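4.2 The ledge

Every shared workroom in our sample had a surface that belonged to no task. In some it was a windowsill, in others the top of a filing cabinet or the flat lid of a radiator cover. In the converted buildings it was most often a ledge running along the base of a wall, left over from whatever the building used to be. We had not planned to write about ledges. Our interview guide, which Sithole and Kruger drafted in July, asks about desks, chairs, storage and noise, and mentions ledges only under "other." By the end of the visits "other" was the longest part of our notes.

When we asked occupants what the ledge was for, the usual answer was "nothing." When we asked whether we might clear it for a short furniture trial, the usual answer was no. A respondent at Rirberg, who had told us a few minutes earlier that she never used hers, went on to list what could not be moved from it, in order, with her back to it. We take this as evidence of use. Of the 31 people interviewed, 24 could name at least one object on the ledge nearest to them, and most of these could also name the person they believed had put it there. These attributions did not agree with one another. At Brerbridge a single ceramic dish was credited to three different colleagues, one of whom had never worked in the building and was surprised to receive our email.
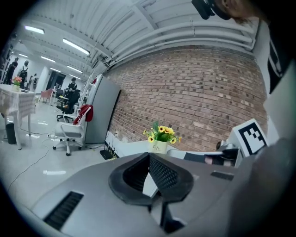

Figure 6. Brick wall and ledge in one of the converted workrooms.

Ornament and equipment are treated as separate matters in most guidance on fitting out a workroom, and are usually given separate budgets, the first of which is zero. Occupants do not keep them apart. The ledge receives both, and it receives them on equal terms. In the room in Figure 6, a pot of yellow sunflowers shares the white ledge with a flat, dark device plate, near a printed black-and-white marker, and the pot carries the word "Life" in handwritten-style lettering. We coded the lettering as "expressive," after a discussion that lasted longer than the coding of the rest of the room. Zulu held out for "instructional." The router, which has several upright antennas and might be thought a natural candidate for a raised surface, stands on the floor in the corner. We found this arrangement puzzling at first and then found versions of it at two other sites. Network equipment is placed by whoever installs it, near the outlet, and is then left alone out of something close to superstition. Flowers are placed by people who intend to look at them.

The distinction matters for how such rooms are furnished. The Keltix shelving system, installed at Shabalala before our visit, gives every occupant a labeled compartment 300 mm wide, on the assumption that small objects gather on ledges for lack of anywhere else to go. The compartments were tidy when we saw them. Several held nothing but their own labels. The ledge beneath the window, meanwhile, held a stapler, a cactus, a trophy for an unspecified sport and a stack of Keltix assembly instructions. Le Roux has suggested that the compartments failed because they were assigned, and that an object given an owner also acquires a duty to be put away. Hudec's view is that they were simply too high. Both explanations fit the interviews, and neither author has yet given way.

We also looked at how long things stayed. On return visits, equipment had generally changed places, while ornaments had moved by a hand's width at most, usually to let somebody wipe underneath. At Rirberg a plant pot had outlasted its plant and been kept on as a pen holder, with the soil still in it. Asked about the soil, the respondent said it kept the pens upright. Only one ledge, at Brerbridge, had been cleared completely between visits, on the orders of a manager who wanted what he called a clean line. It stayed clear for 5 working days. The first object to return was the manager's mug.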